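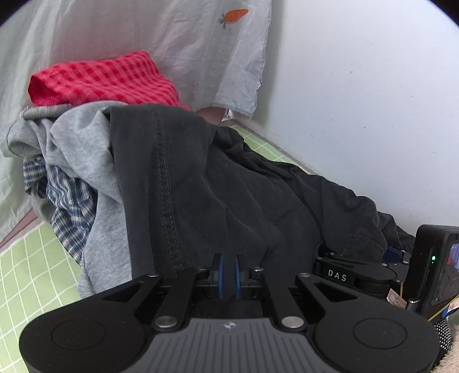 13 May 2021. Quota day again, 80 folding examples for Stiris before supper, and I have reached 18. Chih-ming Hsieh says the model learns best from mess, in which case it should be a genius by January. I started on the dark garment on top of the heap, blue pads nearly shut, and spent far too long deciding which crease a machine would find educational. The red checked cloth I am saving as a treat.

Tried a few with the fingers wide open too, coming in from further back over the green mat. My wrist objects to all of it.

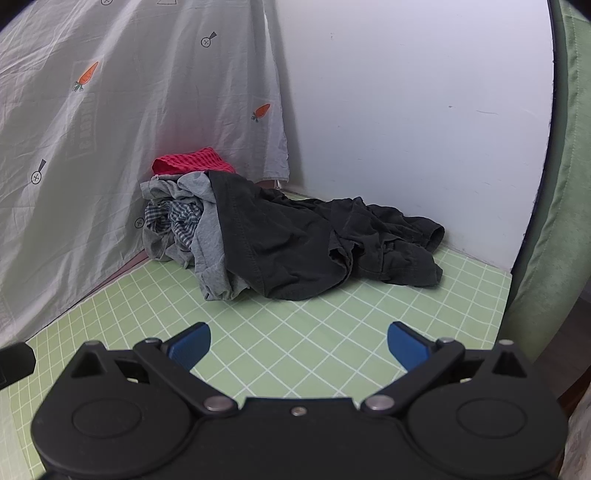

Evening

Upload stuck at 2 per cent. Went to bed.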